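Plitatex Fabric Backdrop, Bookshelf Print

I own maybe a dozen books, so a wall of them on cloth seemed fair. The print is convincing at 8 feet and a bedsheet at two. I like the potted plant with red flowers, which has survived my care since March. It arrived creased - ironing helped, mostly. The table in front still has a drill and a flashlight on it, so the scholarly mood has limits. 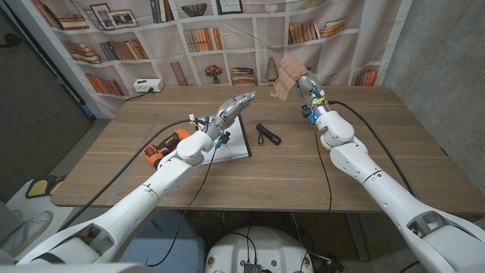
Hülya Taşdemir: Mine faded near a window. Steam it from the back, and skip the cheap clips.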